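FOR IMMEDIATE RELEASE
Jun 12, 2020

Drendavbridge Swap-by-Mail Returns, Against All Advice

Fliltow, the neighborhood exchange that asks people to mail strangers things they no longer want, opens its second season this month with 203 households signed up.
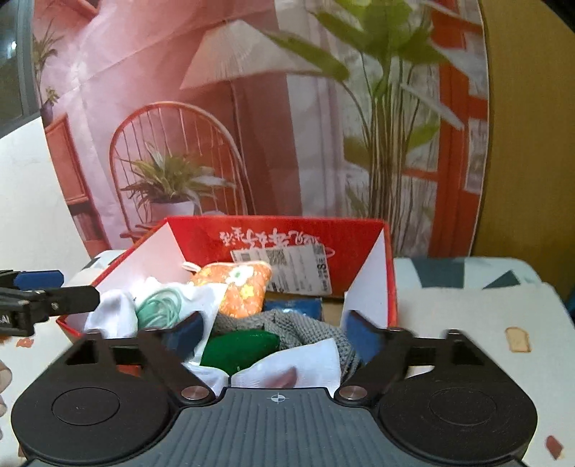 How it works

Members pay $20, pack one box and get someone else's. Last season moved 400 items, 27 of them fondue forks. 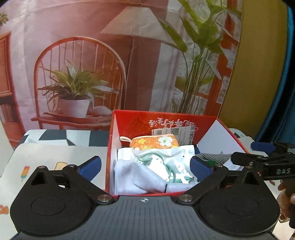
"We are a trading network in the sense that a yard sale is a stock exchange," said founder Isauro Cuautle. Boxes may be any color - red cardboard is fine - and should close without a fight.

Sign-up forms are at the Emard Street library desk.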